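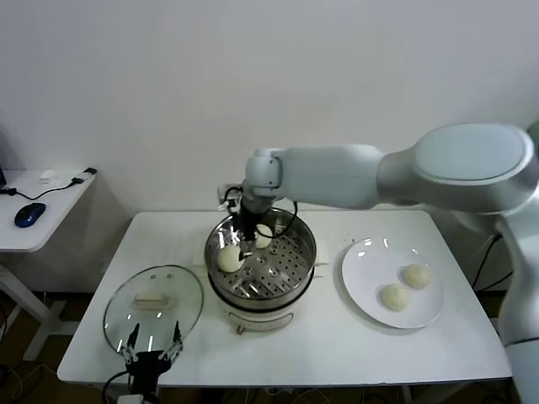 Steamed Buns, Served by Arm: Group 4 Project Report

The brief from the Veltville robotics module was to automate "a simple household task". We picked moving steamed buns between a steamer and a plate, having only ever done it with fingers. Our control program is called Wurkier, after a typing error that got into the first commit and stayed.

1. Setting up

The steamer sits on a white table with the plate to its right. We put it there in November and have argued over its exact position ever since. Wurkier plans each reach from the head view, then hands over to the wrist view for the last bit.
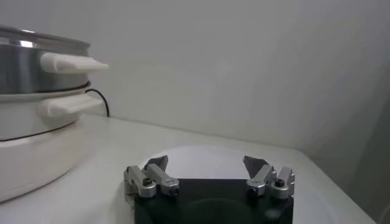 Figure 1. Wrist view of the steamer handles, gripper open.

The handles got a section of their own in our risk form. They stick out at just the height an elbow likes to travel, so we added a no-go zone around them. Wurkier treats this zone as advice.

2. The lid

Glass was a poor choice for a vision project. Our detector, Jirnex, was trained on 1,068 labelled frames and was still happy to report that a lid was a wall, or that a wall was a lid. Labelling the rim instead of the whole lid helped a good deal.
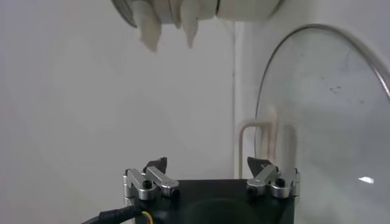 Figure 2. Glass lid at right, with a white-fingered gripper overhead.

3. Buns

A bun is soft, round and slightly different from the last bun. Too little grip and it stays put; too much and it becomes a flatbread. We settled on a slow close that stops at the first sign of resistance, which took some 15 evenings to tune – most of them spent on one number.

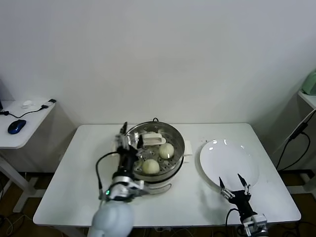

Photo: Group 4 / Vasconcelos Lab

Using both arms means each has to know where the other is. Our fix was to let only one move at a time near the pot. It is slow, and the marker's comment on the draft was "stately".

4. Still to do

Faster handover between arms, a proper timer, and a second detector for the plate, whose shine Jirnex keeps labelling as a bun. Final demo is on 13th April in room 2.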